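The Small Tins on the Cork

A visit to the candle tables of Robles, where color comes first and the wick comes last

August 22, 2022

The road to Robles climbs for 17 kilometers after you leave the highway, and then it goes down again very fast, so that you arrive in the village with your ears closed. I came in the middle of the morning. The bakery was already sold out and the street smelled of warm wax.

Robles has 416 inhabitants in winter. In August there are many more, and a good part of them come for the workshop at the end of the main street, a long white building which was once used for drying fruit. The sign over the door says Drurnura. I asked what the word means and I was given three different answers, so I will not repeat any of them.

Inside it is cool and a little dark. Along one wall there are shelves with dyes, wicks, sand, beads and salt, and along the other wall there are the tables where visitors sit and work. A place at the table costs very little and you can stay until lunch. You take two or three tins, you choose what goes in them, and you carry them home in a paper bag with your name on it. It sounds like something for children, and on the day of my visit the adults were in the majority.

The workshop began with candles only. For many years it made tall white ones for the churches of the valley, and the old molds still hang from the ceiling beams like organ pipes. When the orders became fewer, the family who owned the place moved to small round tins, which travel better and which do not need a candlestick. They started to sell them at the Saturday market in Bodley, the nearest town, and there they learned something about their customers. People picked up a tin, looked into it for a long time, and asked if there was one in another color.

So color became the business. The dyes come from Drotenex, a supplier on the coast, in flat bags with a handwritten number. The sample book on the front table has 572 small squares, glued in rows, and the pages are swollen from being touched with waxy fingers. I spent more time with this book than I had planned. There are greens in it which I would call gray, and a whole page of whites. My favorite was a brown with a little violet in it, and I was told that it has never been ordered.

The second kind of tin came later. It has no wick and it is not made for burning. It is filled with colored grains and it stands beside the candle as a sort of partner. Some visitors bring shells to press into the grains, others put a dried flower in the middle, and many leave the surface as it is. I prefer it with nothing. When the grains are coarse they make a small landscape, and the eye finds hills in it.

At the table the teaching is short. You pour slowly. You do not shake the tin to make it flat, you tap it on the side with one finger. If you want two colors you put a paper collar between them and you pull it up at the end, straight, without turning. I turned mine, and my stripe became a cloud. The woman next to me had made a perfect one and she was kind enough to look away.

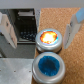
Text by Ilse Varkonyi

What I like most is the moment when two tins are put together. A yellow-white center that goes to orange and red at the edge is already strong alone, but beside a deep blue it becomes stronger, and the blue also gains something. The cork helps too, with its warm tan color and its small flecks. The silver rims keep everything in its place - without them, I think, it would be too much.

This matching is the last step, and it is done slowly. People move the tins closer and farther, they change one for another, they ask a stranger for an opinion. The strangers usually have one. A couple from the city argued in low voices about a green and a pink for the whole time I needed to drink my coffee, and finally they bought both with a third one in between.

I left with 5 tins in my bag, although I had made only two. The candles are for my kitchen window. The blue one is for my desk, where it now holds down the letters I have not answered, and the other two I have promised to a neighbor who waters my plants.

The tables at Drurnura are open in the mornings, and the shop stays open until six. If you go by car, leave it by the bridge and walk the rest.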